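Course Handouts > Automation and Everyday Work

Oct 21, 2024
Anisa Goh

Handout 6: Can It Put the Groceries Away Yet?

Last week we did walking, and the general feeling in the room was that legs are the hard part. Legs are mostly fine now. This week is about what happens once the machine has walked into the kitchen and has to do something there.

Short answer to the title: some of them, on some shelves, if you don't stand over it sighing.

1. What counts as doing a chore

Companies like to announce that a robot "can" load a dishwasher. Read "can" the way you would read it in "my nephew can play the violin." Before you believe a claim, look for four things: how many tries, how many different objects, who set up the room, and who cleaned up afterward. The last one is usually missing.

For this course, a chore is done when a person doesn't have to go back and do any of it over. That's a rude standard, but it's the one we apply to roommates.

2. The Ukcombe numbers

Our worked case is the shelf-stocking trial at the Ukcombe store, run with an arm from Rorkholm. The arm was given 499 items to move from a tray to a shelf. It placed 211 of them with no help. Another 143 got there after at least one retry, and the rest were dropped, crushed, put in backwards or handed to a person. Work out the remainder yourselves and keep it handy, it comes up in the problem set.

The press release added the first two figures together and called the total "completed." By the roommate standard you might allow that, provided the roommate isn't charging by the hour. Several retries took longer than walking to another store.

Boxes and cans did well. Boxes hold still, they have flat sides, and they look the same after you squeeze them as they did before. The trouble was bags.

3. Why bags are miserable

A bag of chips is a thin skin with air and breakable things inside. Grip too softly and it slides. Grip too hard and you have delivered crumbs. The skin wrinkles wherever you touch it, so the shape the robot measured a second ago is no longer the shape it's holding. Then there's shine. A glossy bag throws a bright streak back at the camera, and the streak moves when the bag moves, which many vision systems take as news about the bag.

Getting hold of the thing is only step one. A bag held firmly by both sides may still be wrong way up, and a shopper will notice that even if the success counter doesn't. To turn it over, you either let go and start again, or rotate the whole wrist and hope the shelf above is tall enough. People do it with a small flick they couldn't explain if you paid them.

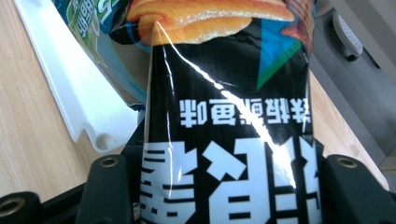 Suketti, who stocked shelves for two summers, objected to all this when I gave an earlier version of the lecture: upside-down bags go on real shelves every night, put there by real people, and no one writes a paper about it. Why hold the machine to a higher standard than the night shift?

Fair. I've kept the objection in the notes as I don't have a clean reply. The best I can do is that a person who puts a bag in upside down could have done it right and was tired. With the arm we don't yet know which bags it could have done right. Whether that matters to the store manager is another question, and I suspect the answer is no.

4. At home it gets worse

A store is a friendly place for a robot. The shelves are straight and somebody has a list of everything on them. A kitchen cupboard has neither. Westerberg tried its tidying system in real homes and reported a 70 percent success rate on "common pantry goods." Look at the footnote: soft packaging was left out of the test. Now go and look in your own pantry and see what is left when you leave out soft packaging. In mine it's beans.

Things to watch for when you read the Westerberg report:

- Objects come out of a tray one at a time. At home they come out of a sack, on top of each other.
- "Placed" means released over the shelf. It doesn't say the object stayed there.
- Time per item is given as a median. Ask about the slow ones.

5. For next time

Read the Ukcombe trial summary, all of it, including the appendix on dropped items - it's the best part. Then pick one chore you did this week and write down every moment where you changed your grip. One page. If you get past two pages you have understood the problem and may stop.

The problem set is due in November. Question 3 has a typo: "shelf" should be "self" in the second line, and the other way round in the fourth.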